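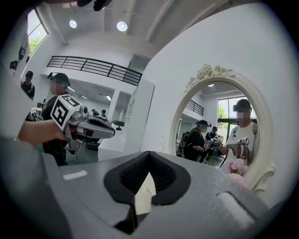
Home | Course | Week list | Handouts | Lab rules | Contact

Tuesday, May 26, 2026
Songül Polat

Handout - good practice for hand-held gripper sessions

Read before you come to the Undholm session. Most of it is the Batemstead rules with my notes on top. Where the two disagree go with mine and tell me after.

1. Before you pick anything up

Check the marker cube. Every face flat, no lifted corners, no tape over the print. A scratched face gets replaced, don't color it in with a pen (yes, someone did, in October).

Cube must not turn on its mount. Try it with two fingers. If it moves, tool goes back in the case with a red tag.

Lens wiped with the dry cloth only. Jaw pads wiped too, and look down into the V for crumbs, fibers, bits of label. Ribs trap everything.

Head-mounted device goes on before you take the gripper. Cap snug. Cable tucked so it can't catch on a handle or a chair back. Ask a partner to look at the back of you.

2. Sharing a room

Several people recording at once is normal. Rules for that:

- keep 2 meters between operators when you can, more if somebody is reaching or bending
- say "behind" when you pass behind, out loud, every time
- no walking between an operator and what they are working on
- don't hold your cube right up next to someone else's, the tracker can swap them and the run is lost
- stairs and balconies: one hand free for the rail, gripper down, not recording

3. Mirrors, windows, glass

Came up a lot in questions so a longer note.

A marker seen in a mirror is flipped. A good detector throws it out, a bad one gives you a pose that jumps across the room. Same for faces - a person who stepped out of your view can still be in the reflection. Log any mirror bigger than a dinner plate on the sheet, with the wall it hangs on. Do not cover it unless the owner of the place says ok, and do not take it down ever.

Windows: daylight changes during a run. Exposure gets fixed at the start, so if the sun comes in strong stop and set it again. Don't start a run pointing straight at the glass.

4. Consent and privacy

Everyone who may be recorded signs, incl. people who are "just watching". Faces get blurred at export but that is the last step, and it is no excuse to skip the form. Screens, mail, family photos - turn over or move, with permission, put back after.

5. Handling

Close slow on anything fragile. Flowers, glass, carved frames - leave alone unless they are on the task card. Max 440 grams for one gripper, above that use both hands or skip. Squeeze evenly, no twisting with the jaws closed, it wears the pads on one side and teh width reading drifts.

Runs no longer than 10 minutes. Then put it down, shake out your wrist. Sore thumb = stop for the day, write it in the log.

6. After

Name files by the Plallana scheme (site, operator, run number). No spaces. Bad runs are kept and marked bad, never deleted. Pads get changed after 300 runs, count is on the card inside the lid.

Reading for next time: Bozkurt, the chapter on calibration, skip the appendix. Bring your signed page and a pair of shoes that dont slip.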